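4. Workspace Rules for Tabletop Tasks

Read this section before you load any counter scene in the Gollia task set. The same rules apply in simulation and on the real arm, so get used to them in simulation first.

4.1 Before the first move

1. Load the scene and wait for the objects to settle.
2. Check that the arm base sits on its own pedestal and does not touch the counter.
3. Set the speed limit to 15 percent. Do not raise it until a full cycle has run without a stop.
4. Park the gripper above the tabletop with the fingers clear of every object.
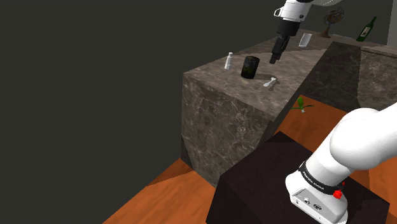
4.2 Clearances

1. Keep 5 cm between the fingertips and any object that is not the target.
2. Keep 12 cm between the wrist and raised surfaces such as ledges and back counters.
3. Measure from the widest part of the gripper. On linkage grippers, the outer finger plates reach farther than the tips.

CAUTION: Flat items are easy to miss in a clearance check. A fork lying on a veined marble top has very little height, and its shadow can fall well to one side. Use the object list to confirm its position.

NOTE: A cylinder on its side may roll when a finger touches it. Approach across the long axis and close slowly.

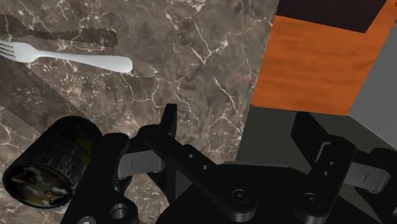

Section prepared by Beaudoin Technical Documentation for Kelport
Last revised: February

4.3 Approach and grasp

1. Open the fingers fully before starting down.
2. Line up the gripper over the center of the target. For a cup or other upright vessel, come straight down.
3. Pause above the rim for 500 ms. The controller uses this pause to check for contact forces.
4. Look for utensils beside the target. A spoon next to a cup can end up under one finger even when the cup itself is lined up well.

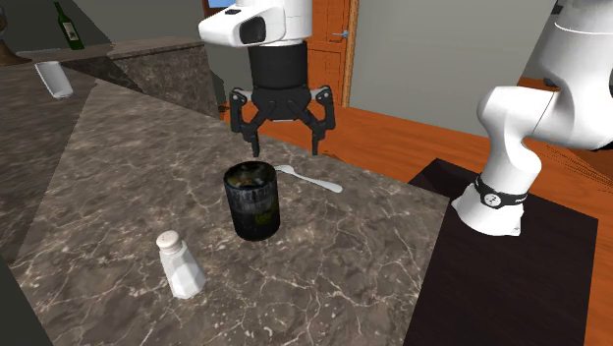 5. If anything lies under either finger, rotate the wrist or choose a different grasp. Do not push the item aside with the gripper.
6. Lower the arm, close the fingers and lift straight up before moving sideways.

CAUTION: Treat every open vessel as full. Keep it level during the lift.

4.4 After a stop

1. Do not resume from the middle of a grasp. Open the fingers, raise the arm and return to the parked position.
2. Save the run log under the Drustwood folder with the stop code in the file name.
3. Repeat the checks in 4.1.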